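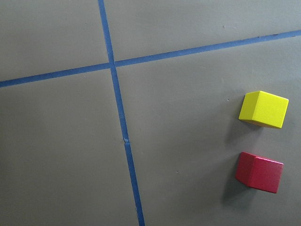

Was macht eigentlich eine Nachrichtenagentur?

Eine Nachrichtenagentur sammelt Meldungen aus vielen Ländern und verkauft sie an Zeitungen, Radiosender, Fernsehsender und Internetseiten. Die meisten Zeitungen können nicht in jedes Land der Welt eigene Reporter schicken. Das wäre viel zu teuer. Deshalb bezahlen sie eine Agentur und dürfen deren Texte und Fotos benutzen.

Wie kommt eine Meldung in die Zeitung?

Nehmen wir an, in einer Hafenstadt fällt der Strom aus. Eine Reporterin der Agentur ruft bei der Polizei und beim Stromversorger an. Dann schreibt sie einen kurzen Text. In den ersten Sätzen steht das Wichtigste: Was ist passiert, wo, wann und wer ist betroffen? Einzelheiten kommen weiter unten. So kann eine Zeitung den Text von hinten kürzen, wenn sie wenig Platz hat.

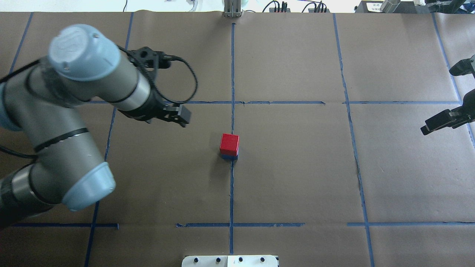 Bevor die Meldung verschickt wird, liest sie noch ein zweiter Mensch in der Redaktion. Er prüft Namen, Zahlen und Orte. Ist etwas unklar, fragt er nach. Eilige Nachrichten sind oft nur einen Satz lang – der Rest folgt später.

Woran erkennt man solche Texte?

Am Anfang oder am Ende eines Artikels steht oft ein Kürzel aus wenigen Buchstaben. Es verrät, von welcher Agentur der Text stammt. Manchmal stehen dort auch zwei Kürzel, dann hat die Zeitung Meldungen von 2 Agenturen zusammengefügt.

Können Agenturen Fehler machen?

Das kommt vor. Dann schicken sie eine Berichtigung an alle Kunden. Die Zeitungen müssen ihren Artikel danach ändern.

Worterklärung
Redaktion: die Gruppe von Menschen, die Nachrichten auswählt, schreibt und prüft.

Text: Mali Gethin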